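Week 8: House rules for the two-arm bench

Notes by Rajeshwari Rao, Flenby robotics short course

Hello again. This week is the one everybody expects to be dull, and I do my best with it! It's about the rules we work by at the two-arm bench. Most of you will have read the Flonance handbook by now (if you haven't, do sections 2 and 3 before the practical, the rest can wait), so I'm not going to copy it all out again. What follows is the bits I get asked about, plus a few things we do at Flenby that the handbook leaves to each site.

Standards and house rules

People mix these up and it causes arguments. A standard is written for everyone, so it has to be a bit vague. It'll tell you to assess the risk of an arm trapping a hand, and then leave you to get on with it. A house rule is what we decided after doing that assessment in our own room, with our own arms. "Hands stay outside the walls while the motors are powered" is a house rule. You won't find those exact words in any standard, and I don't mind if another site words it differently. You do have to follow ours while you're here.

If a house rule ever seems to clash with the standard, tell me and stop work until we've sorted it out.

Before power goes on

I go through this in the same order every time and I'd like you to do the same, out loud, with your partner answering.

Look at both bases. Bolts tight, nothing rocking. Give each base a gentle push with the flat of your hand.

Follow each cable from the base right up to the gripper with your finger. It needs enough slack for the arm to reach its furthest point, and a tie to stop it wandering. Too much slack is a fault as well – a big loop can catch on whatever tall thing you've put on the table.

Clear the table of everything that isn't on the task sheet. Yes, pens too.

Find the stop button and say where it is. One of you is the stop person for the whole session and does nothing else. No phone, no note-taking, no chatting to the next bench (I know).

Sharing the space

Two arms facing each other over one table is a lovely thing to work with and also the easiest way to bend a gripper. The arms don't know about each other unless you tell them. Our rule is one arm in the middle at a time. If the task needs both of them there, say a handover, then run it at slow speed first, all the way through, and get your partner to sign the sheet before you speed up.

Drawers and lids need their own line on the task sheet. An open drawer sticks out into space that was free a minute ago, and a path that was fine with it shut may now go straight through it. Write down which drawer, which arm opens it, and whether it should be open or shut at the end of the run.

Same with small things that roll. Tubes and pens rarely stop where you'd like them to, so your plan has to say what happens when one isn't where it should be. "Pause and call the stop person" is a perfectly good answer.

I've put two moments from the bench side by side. Have a look at how close the grippers get to the drawer unit and the small items, and where the purple cables loop. 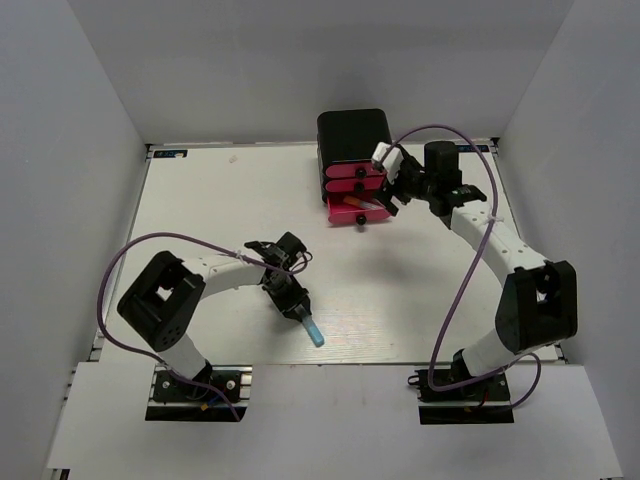
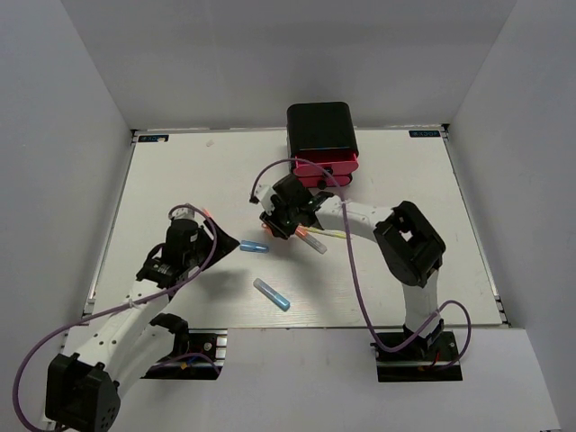

Writing up a run

Every run gets a number and a line in the log, including the bad ones. Especially the bad ones! Our log at Flenby had reached run 803 when I wrote these notes in October, and almost 100 of those are marked as stopped early. I'm quite proud of that. It means people are pressing the button.

For a stopped run I want the task name, which arm was moving, what it was holding if anything, and who pressed stop. Two sentences is plenty. Please don't write "arm went wrong", I can't do anything with it.

The Inau group keep their log on paper and the Raju group type theirs. Either is fine as long as it's filled in before you leave the room.

For next time

Bring a filled-in task sheet for a job that uses both arms and at least one drawer. Mark on it every point where you'd go slow. We'll swap sheets and pick holes in each other's, and then the best two get tried on the bench. If you get stuck on the handover part, email me before lunch on the day before and I'll send some hints.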